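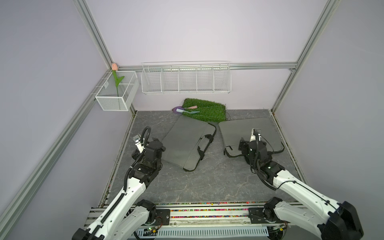 Two gray laptop sleeves with black handles, and behind them the little trowel with the purple blade and the pink handle on its patch of green turf.

Small Things, Kept Well: pictures from the sleeve and garden corner

Welcome, and thank you for stopping by the gallery! I had meant to put this page together back in August, when the light was good and I still believed I would get through the whole backlog in one long weekend, but you know how that goes. It is finally up as of 04/09/2026, and I'm glad to have it off my desk and onto yours.

For anyone new here, the Lelemmont gallery is where we keep pictures of ordinary belongings and the places people find for them. Bags, baskets, hand tools, the odd flower. Blažena Bednárik started it years ago as a folder of pictures she passed around to friends, and it has grown to 1,603 pictures since then, which amazes me every time I look at the counter at the bottom of the index (it was at 1,587 when I began sorting this last batch). I've written a few lines about each of the things here, and I've let myself ramble a bit, as usual.

The sleeves
I have a real soft spot for a plain gray fabric sleeve. It goes with everything, it doesn't shout, and with a bit of black trim it looks smart enough to carry into a meeting without a bigger bag over it. The one on the left is lying at a slant with its strap handle folded along the side, and the one on the right is partly lifted. Catriona Halliday wrote to me that she would never buy a sleeve without handles again after walking across town with one tucked under her arm in the rain, and I have to say I'm with her on that.

The floor panel
A gray marble pattern, and very pretty under the darker gray of the fabric. I've been trying to talk my sister into something similar for her hallway, so far with no luck at all. There are bright little pieces like confetti scattered in the channel along the front edge too, and I love the bit of color they bring down there.

The trowel
Purple and pink together! I would have picked this one up in the store without a second thought. My own trowel is a dull brown thing that disappears the moment I put it down in a flower bed, and I have spent more evenings than I'd like to admit hunting for it among the beans. A pink handle would stand out beautifully, even against turf as green as this.

The long wire basket
White wire, five compartments, hanging from a rail on the back wall with nothing in it yet. I could fill it in an afternoon: seed packets in one, gloves in another, string, plant labels, and then the last one for all the bits that don't belong anywhere. Parveen Awan keeps her mail in one a lot like it and swears by it.

The tulip
Over in the back left corner, an artificial tulip with a pink bud is standing up in a white mesh basket. I know some of you have strong feelings about artificial flowers (Ffion, I have read your letter twice), but against those pale lavender walls I think it looks lovely, and it picks up the pink of the trowel handle so nicely.

Older pictures are in the index under Baskets, Bags and Garden. If you'd like to send in one of your own, Stanisława Żak looks after the inbox and answers everybody, though she does ask for a little patience during planting season.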